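Home Stories Makers Shops Events Contact

Filed under: Food & Drink > People in the Trade

Noboru Nomura had already been up for hours when we sat down in the back room of his tea shop in Harnengate. He opens at seven, but the first kettle goes on well before that, and he drinks two cups himself before he lets anyone else in.

"I taste the water first," he said. "People ask about the leaves. The water here is hard, and in December it changes. I don't know why. I called the water company once and they were polite about it."

Nomura came to the tea trade from accounting. He kept the books for Betach, a packing company on the edge of town, for most of his working life, and left when the office was moved. His uncle ran a small tea business in Kawaguchi, and Nomura had spent a few summers there as a boy, mostly sweeping.

"I wasn't allowed near the tea. I swept, I tied up boxes, I carried things to the post office. When I told my uncle I was opening a shop he laughed for a long time. Then he sent me a list of people to write to."

The shop opened on 28th March with 5 teas. The first week was slow. He remembers the total for that week, $273, because he wrote it on the inside of the cupboard door, and it is still there.

"The rent was more than that. My wife looked at the number and said we should have opened a bakery. She may be right. Everybody wants cake."

There is cake now. He buys it in from a woman in the next street and sells out most days by early afternoon. He said he held out against it for a year and regrets that.

The list of teas has grown, though he wouldn't tell me how long it is, and he has taken several off again. Flavored teas went first. He kept one roasted green tea that he sells under the name Josto, which was a nickname from school. It is his best seller by some distance.

"It's cheap to buy and hard to ruin. You can leave it sitting too long and it still tastes fine. For people who are used to tea bags, I give them that. I don't lecture them about temperature."

I asked what he does tell new customers.

"Use more leaf and less time. Most people do the opposite. And buy a small amount. A man came in who wanted a kilo for his brother. I sold him a hundred grams and told him to come back. He did come back, but he was annoyed."

The accounting has been useful. Nomura still does his own books by hand, in pencil, and copies them to a computer at the end of the month. Last year he sold 1,653 bags of loose tea over the counter, and he can tell you which month was the worst. (It was the one when the street was dug up.) He doesn't sell online and has no plans to.

"I would have to pack boxes all evening. I did enough of that in Kawaguchi."

Supply is what worries him at the moment. Two of the growers he wrote to in the beginning have retired, and the price of the better spring teas has gone up every year he has been open. He has put his own prices up by less than he should have, he said, and will have to do it again before summer.

"I'll put a sign on the counter a month ahead. The regulars will complain and then they'll buy extra. That's how it went last time."

He is looking for someone to work the counter three mornings a week. The job has been open for a while. Applicants tend to know a great deal about coffee, and he has nothing against coffee, but he would like a person who can stand still for four minutes while a pot brews.

A customer came in then and asked for a pot of Josto and whatever cake was left. Nomura went out to see to it, and was gone for some time.
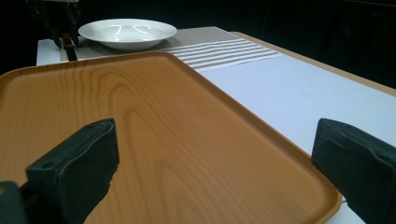
A wood-grain serving tray with a raised rim.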